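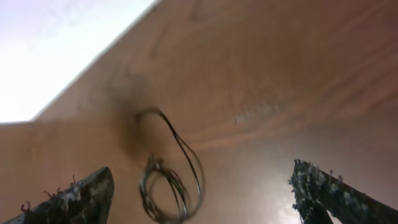 A coil of thin dark wire between the fingers of a gripper

Cable snagging is a fault in robotic handling in which a gripper closes on one strand of a loose cord or wire and drags others along with it. It is one of the most stubborn problems in the whole field of handling soft objects, and one of the most fascinating, as a heap of ordinary cords can take on an almost endless variety of shapes!

Causes

Most snags begin with a hidden crossing. The strand the robot has chosen may pass under a neighbor, and a plug or connector housing further along can act as a hook when the arm lifts. Thin wire brings its own trouble: overlapping loops look much alike to a wrist camera, and glare on a polished tabletop makes them harder still to separate.

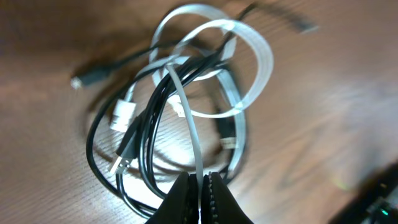 A light gray cable held in a gripper, with white and black cords looped nearby

The Fullisach incident

The best-known case took place at the Fullisach workshop in July, during sorting trials of the Fedura arm. On run 3706 the arm pulled a cord whose plug had locked inside a second loop. The load limit had been set too high, so the arm kept pulling until the plug tore free and whipped across the bench. Two connectors were broken and no one was hurt. The report, dated 2021-11-10, blamed the limit setting and a missed slack check.

Prevention

The Steiner method, wonderfully simple, lifts a strand slightly, pauses, and looks for movement elsewhere in the heap before going on. Voner controllers add a force cutoff and give up after five failed tries.

See also
Deformable object handling
Gripper wear
Force limiting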